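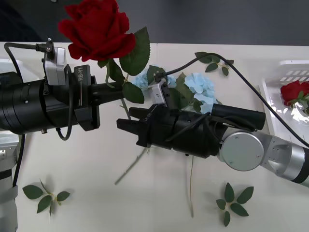 Darnari says its new artificial flowers, on sale in February, will last 10 years. The company has offered no test results.
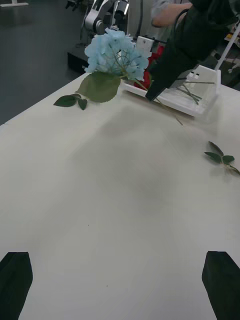

Fading is the usual complaint with fake stems, and Darnari's answer is a coating it won't name. The hydrangea does have nice touches, like the fine teeth along its big green leaf - but a pale blue bloom has little color to lose in the first place.

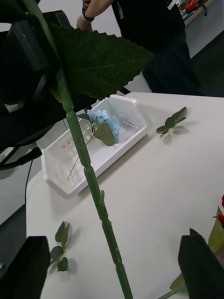 Price still missing

Buyer Aiguo Peng said she asked twice what a stem would cost and got a brochure.
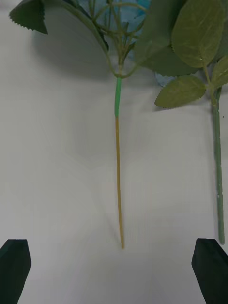 She has ordered 51 stems on trial, with the right to return them. "Ten years is a long time to keep a receipt," she said.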